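Veltville Community Help - Home and Household

How do I get a musty smell out of an old cedar chest without ruining the wood?

Posted by Helmi Rantala, 2018-02-15

Hello everyone, I hope this is the right section, and please move me if it isn't. My aunt passed her cedar chest on to me when she moved into a smaller apartment over in Punach, and I love it dearly, but oh my goodness, the smell. It sat in her basement through I don't know how many summers with a stack of wool blankets inside, and now when I lift the lid the whole bedroom smells like a wet cellar. The cedar scent is completely gone.

So far I have left it open for a week, which helped a little, and I put a bowl of baking soda in the bottom, which didn't seem to do anything at all. The outside has a nice old finish that I don't want to hurt. The inside is bare wood, a little gray in the corners but I can't find any fuzzy spots or anything that looks like it's growing. The blankets are in the garage in a bag and I'd like to save those too if I can.

A neighbor told me to just varnish the inside and be done with it. Is that a good idea? I only have the 2 weekends before my sister comes to stay, and the chest is supposed to hold the guest bedding. Thank you so much to anybody who takes the time.

duskporch

Please don't varnish it! I know your neighbor means well, but bare cedar is supposed to stay bare. If you seal it you lock in whatever is in there and you'll never get the cedar smell back, and on a hot day in July the finish can go tacky and stick to your linens. My mother did that to hers and we were peeling pillowcases off the bottom for years.

Vacuum the inside really well with the brush attachment, corners and all, and tip it up and do the underside too. People forget the underside. Then wipe the inside with plain white vinegar and water, half and half, on a rag that has been wrung out until it's hardly damp. Don't pour, don't spray. Leave the lid up in a room with a fan going and give it a couple of days before you decide anything. The vinegar smell goes away on its own, so don't panic when the bedroom smells like a salad the first night.

Once it's completely dry, sand the inside lightly. I use 190 grit because that's what was in the drawer when we bought the house, but anything on the fine side is all right. Go with the grain and only do the inside. You're just waking up the surface, and you will smell it the minute you start - it is such a happy smell!
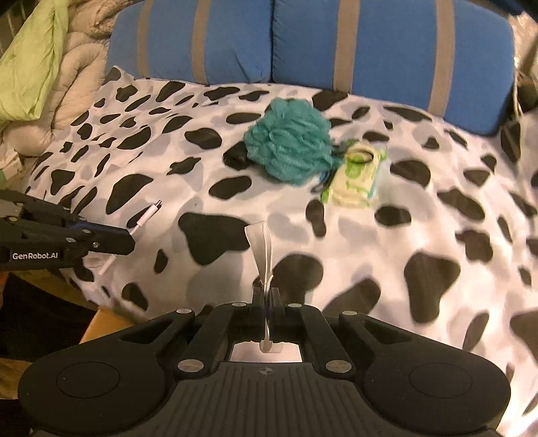 Veltville Community Help | Household and Furniture Team

A few more things while I'm here. Wear a dust mask when you sand, because cedar dust is hard on the nose and it makes my husband sneeze until dinner. Vacuum again afterward and wipe with a dry cloth. If the gray in the corners stays put, leave it be, it's only old wood looking like old wood.

For the blankets, check the labels first. If they can be hand washed, use cool water and a little wool soap, press the water out in a towel and dry them flat. Then air them outside on a dry, breezy day. I wouldn't put them back until they smell like nothing at all, or they'll give it right back to the chest and you'll be starting over.

One last thought, and I'll stop. If the latch is the old kind that locks by itself when the lid closes, please take it off or have it changed, especially with company coming. Children climb into those chests and can't get out again. It's a small job with a screwdriver, and replacement latches are easy to find for a lot of the older makes.

Pap

charcoal

kittredge_lane

I agree with nearly all of duskporch's answer, but I'd go slow on the vinegar if you have any iron hardware inside, as it can leave dark marks on the wood around the screws. Wipe around those with a dry rag instead.

Pap is right too, if a little brief! A bag of plain charcoal (not the kind with lighter fluid in it) left inside with the lid shut does a nice job after the sanding. I punch holes in a coffee can lid so the black dust stays off everything. Mine took 20 days before I was happy with it, so you may want to keep the guest bedding in the closet this time and let your sister have the chest on her next visit. I know that's disappointing. Clean sheets in a chest that's nearly there will pick up the smell overnight, and then you have two problems.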